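发件列表：Plikmont 工坊邮件列表
主题：Re: Cleltis 双臂台：线管、夹爪和花茎

各位好，

先回上一封里问到的线管和夹爪，再把这两周改过的地方一并写上。原信引在下面，只删了签名档和后面讨论门禁的那一段。

> 我在家里照着 Cleltis 的仓库搭一套双臂台，导轨和臂都装好了，单臂回零没有问题。现在卡在几件事上。
>
> 第一，腕部的波纹管。按文档里的长度剪，手腕转到一侧的极限时管子会绷住，电机电流跟着上去，驱动有时报过载。我放长以后不绷了，但臂收回来时管子会垂到桌面上，扫到东西。
>
> 第二，夹细的东西夹不住。方块、杯子都行，换成花茎或者筷子，夹爪合到底，东西还能在里面转。我用的是 Tanner 夹爪，没有改过指尖。
>
> 第三，两条臂的坐标对不上。同一个点，左臂走过去和右臂走过去差得很明显，而且越靠后墙差得越多。我重新标了几次手眼，每次结果都不太一样。
>
> 还有一个不急的问题：驱动板你们放在哪里？我现在放在桌子下面的盒子里，每次看指示灯都要趴下去。
>
> 家里地方小，台子不能一直开着，最好是能收起来重新上电以后不用再标定的那种方案。

按顺序回。

**波纹管**

文档里那个长度是旧腕部的，换了相机座之后没有更新，我已经在仓库里提了修改。新的走法是从手腕出来先往上绕一个大弧，越过腕部，再沿着臂身往底座走。弧要朝上，不能让它自己往旁边倒。固定点只有靠近肘部那一处要扎紧，腕部那一头用宽一点的尼龙搭扣松松地兜住，管子能在里面滑。

剪之前先把手腕手动转到两侧的极限，用一根绳子量，取长的那个值，再加 5 厘米。不要在回零姿态下量，那个姿态下管子最松，量出来一定短。

垂到桌面的问题多半是固定点离手腕太远。把扎紧的那个点往肘部移，弧就会立起来。移完以后把臂收到停放位，从侧面看一下管子最低处，只要高过夹爪就可以。如果还是垂，检查一下管子本身，买来时盘着的管子有记忆，装反了方向会一直往下弯。拆下来转半圈再装就好。

过载报警先不要去调驱动的阈值。我们有一阵把 Misis 驱动的限流往上调，报警没有了，过了几天腕部的接插件松了，信号时断时续，找了一个晚上。阈值现在已经改回默认值。

**夹爪**

Tanner 夹爪原装的指尖是平的，夹有平面的东西够用，夹圆的细杆只有一条线接触。你说的“夹住了还能转”就是这个原因，和夹紧力关系不大。加大力只会把茎压扁。

我们试过几种办法。在指尖内侧贴薄硅胶片，转动少了很多，但硅胶片用一段时间会往外蹭，要换。在指尖上铣一道浅的 V 形槽，对单根的茎很好用，对叶子宽的就不行，叶柄容易卡在槽口上，松开时带着花一起走。目前用的是折中的做法：一侧贴硅胶，另一侧保持原样，夹的位置放在茎的下半段，避开叶子。

夹花比夹方块麻烦的另一点是重心。长茎的花头重，夹在茎中间提起来，花头会往下坠，进瓶口的时候茎的末端不在夹爪正下方。脚本里加了一个补偿：提起来以后先停一下，用腕部相机看茎的末端在哪里，再算进瓶口的位置。停的时间不能太短，茎在晃的时候算出来的值没有用。

桌面上散放的茎也要注意。几根叠在一起的时候，从最上面那根开始拿，夹爪的朝向要和茎垂直，斜着夹容易一次带起两根。分辨哪根在上面，我们现在靠固定相机，腕部相机离得太近，视野里全是叶子。这部分代码写得比较乱，还没有合进主分支，要用的话先从开发分支取。

**布景**

上次聚会有人问台子里面为什么不用白墙。之前就是白墙，纯色的墙会让固定相机在自动曝光时来回跳，花瓣颜色浅的时候尤其明显，另外深度图在墙面上有大片空洞。换成花色地毯以后两个问题都好了很多。三面墙都铺了，地毯是处理的尾货，紫的、蓝绿的、米色的拼在一起，颜色不讲究。地毯背面用魔术贴，拆下来能卷。

台面用的是带杂色纹理的浅色面，同样是为了让相机有东西可以认。反光的台面不要用，试过一块亮面板，灯的倒影会被当成物体。

花束的任务目前是这样摆：瓶子排在左后方，右边的地面上放成束的向日葵，两条臂各管一侧。左臂负责瓶口一带，把已经插进去的花拨开或扶住，右臂从右边拿新的一枝过来。一开始想让两条臂都能拿、都能插，避碰写得太复杂，后来就按区域分了。中间有一段重叠区，同一时刻只允许一条臂进去，用一个很简单的锁来管，谁先申请谁进。 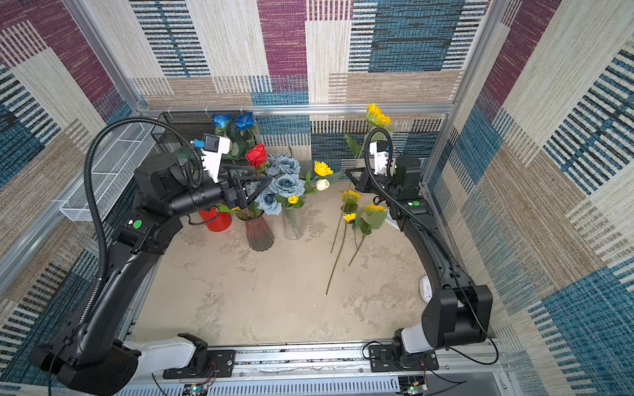

两条臂装在同一根导轨上，底座的位置需要每次开机都重新标定吗？

只要底座的锁紧螺钉没有松过，就可以直接读上次保存的标定文件，开机后让每条臂各碰一次基准点，误差在允许范围内就能开始干活。

碰基准点的脚本在仓库的 tools 目录里，跑完会打印偏差。偏差超过设定值时它会停下来，不会自动去改标定文件，这是故意这样写的。之前有一版会自动覆盖，有一次基准块被人挪动过，脚本把错的值存了进去，后面的数据全部对不上，只能丢掉。

**坐标对不上**

你说越靠后墙差得越多，这个现象更像是导轨和台面不平行，或者其中一条臂的底座有一点歪，手眼标定本身未必有错。每次标出来不一样，也可能是因为标定板摆的位置都集中在前面，往后外推的误差就放大了。

建议先做机械检查，再动软件：

1. 断电，用手推底座，看锁紧以后还有没有晃动。有的话先换垫片，螺钉拧得再紧也没有用。
2. 拿直尺靠在导轨上，检查两个底座的安装板是否和导轨贴平。我们的右臂就是在这里出的问题，安装板下面有一点毛刺，锉掉以后好了大半。
3. 标定板除了放在台面前半部分，也要放到靠后墙的地方，还要垫高。高度可以用书来垫，垫到 20 厘米左右各个姿态都取几组。
4. 标完以后用没有参加标定的点来验证，不要用原来的点，原来的点永远好看。

做完这几步如果还差很多，把标定的日志发到列表上来，压缩一下，附件大了服务器会退信。

**驱动板的位置**

我们放在前沿导轨的下面，贴着带通风孔的铝底座，人站在台子前面低头就能看到指示灯。这样走线也短，底座出来的线直接往下。缺点是正好在手边，换花的时候容易碰到，叶子碎屑也会掉进去。后来养成习惯，收工时用刷子扫一遍。如果家里有小孩或者猫，还是装个盖子，开孔留大一点，Misis 的板子连续跑的时候会发热。

红线和黑线请按功能再分一次标签。只靠颜色的话，电源和夹爪的供电很容易插错。我们插错过，烧的是保险丝，板子没有事。

**关于收起来**

家里要收的话，导轨和底座最好作为一个整体不拆，只拆框架和墙。铝型材的框架用角件连接，拆装不影响臂的标定，固定相机就不同了，装在框架上的相机每次重装都要重新标外参。可以考虑单独给相机做一个支架，直接固定在底板上，框架只负责挂墙面。我们没有这么做，是因为工坊的台子不用收，如果重新做一次会这样设计。

臂停放时两个夹爪都要朝里并放低，再断电。断电以后臂会往下沉，我们在停放位下面垫一块海绵，海绵记得在上电前拿走。这件事写在了开机清单的第一行，还是有人忘。

**负载**

顺便回答另一位在列表外问的：现在的设置下每个夹爪最多拿 2 公斤，这个数是在手臂半伸的姿态下测的，完全伸直时要打折扣。插花用不到这么大，装了水的厚玻璃瓶就要小心。我们的规定是臂只动花，不动瓶子。瓶子由人摆好，摆完再上使能。

**还没有解决的**

- 半透明的瓶子，深度相机读出来的瓶口高度不稳定。有竖棱的那种更差。目前是在配置里手工填瓶口高度，换瓶子就要改。
- 颜色相近的花挤在一起时，分割会把几朵合成一朵。对插花影响不大，对统计有影响，所以统计那一块先关掉了。
- 左臂夹爪在瓶口上方停留时会挡住固定相机，右臂要等它让开才能看清目标。想过在另一侧再加一台相机，带宽不够，放一放。
- 锁偶尔会不释放，原因是右臂的程序中途被手动停掉。现在重启脚本就可以，还没有找时间加超时。

有人对其中任何一项有兴趣，可以直接在仓库里认领，不用先问。分支名请带上模块名，上次几个分支都叫 test，合并的时候分不清。

**周六的安排**

周六上午 11 点以后台子空着，要来试夹爪指尖的可以来。自己带指尖，安装孔按 Tanner 夹爪的图纸打，螺钉工坊有。想试 V 形槽的请事先把槽口的锐边打掉。来之前在列表上说一声，同时来太多人的话排不过来。

上电的时候手不要伸进围栏里，这一条对所有人都一样，包括只是想把倒了的花扶起来的时候。先按急停，再伸手。急停按钮换过位置，在台子右前方的桌沿下面，来的人先找到它再开机。

波纹管剩下一卷，放在架子最下层，家里在搭台子的可以剪一段走，在旁边的本子上记一下长度。硅胶片快用完了，先紧着台子上用，新的已经订了，到货后会在列表上发消息。

仓库里的接线图也更新过了，旧图里左右臂的总线编号是反的，已经按旧图接好的不用改线，在配置文件里对调一下编号即可。

Cleltis 双臂台维护
Plikmont 工坊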